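Jeveck open lab, Milden site, Sat 2 August

The morning tour covered the two-arm cell and its handling rules. Finger faces are checked for scuffs at every shift change, and a pair is replaced after 1,000 cycles - worn or not. Only one arm may close on a part at a time; the other holds with its tips nearly shut.

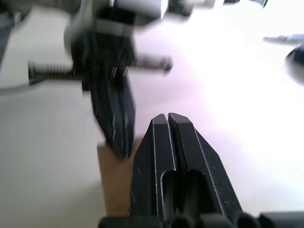
Stop rules

Either stop button halts both arms. Restart needs 2 people, one at the panel and one at the cell. The written procedure is due for review in November.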